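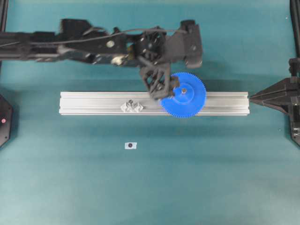

*Black robotic arm with a thin cable looping over the top.*

## Traded my captain mid-round, do I lose the double points?

Hi everyone, first season in a fantasy cricket league and I think I may have made a mess of it. Our league runs on Flovach, private group, the kind where you get a budget of 1000 credits at the start and you can trade between matches as long as the round hasn't closed.

My captain was an opening batter who made 80 in the first match of the round. Lovely! I was over the moon, told my whole family, who don't follow cricket and were very kind about it. Then I saw his price had jumped and thought, well, sell high, isn't that what everyone says? So I sold him before the second match and brought in two bowlers I'd had my eye on. Now my team page shows his runs counted once, with no captain bonus, and my vice-captain has the armband.

Do I get the doubled points back when the round closes, or are they gone for good? And if they're gone, is there any way to undo a trade? I've read the help page three times and it talks about "captain at lock," which I don't really follow.

Thanks so much for any help, and sorry if this has been asked before. I did search!

— Thenmozhi Thomas

---

### Answer from Anil Varma (marked as helpful)

Hello Thenmozhi, and welcome! Please don't feel bad, I did this very thing in my first year, and with a much better score on the line than 80.

"Lock" on Flovach means the end of the round, so the bonus goes to whoever is wearing the armband when the last match finishes. Your batter's plain runs stay with you, as he was in your side when he made them, but the extra set moves along with the captaincy. Your vice-captain stepped up when you sold, so his points for the whole round get doubled instead, including anything he did in the first match. Have a look at what he scored. You may not be as far behind as you think.

As for undoing it, trades can be reversed for up to 2 hours from the trade screen (there's a small arrow next to the player's name, easy to miss on a phone). After that you'd have to buy him back at the new price. I wouldn't, myself. A batter who has just had a big innings is usually at his most expensive, and you'd be selling one of those bowlers cheap to pay for him.

One more thing, check whether your group has its own captain rule. The person who set it up can change it under league settings. Ours did, and we argued about it until November.

---

### Answer from Emanuel Preda

gone. same thing happened to me in the Kastville league, finished 1699th overall lol. never sell your captain

---

### Answer from Mi-kyung Geum

Anil has it right for the standard setting. If your league uses "captain per match" then the 80 should have been doubled straight away, and you can report it with the button at the bottom of the scorecard. They fixed mine by the next morning, and the person who answered was really very nice about it.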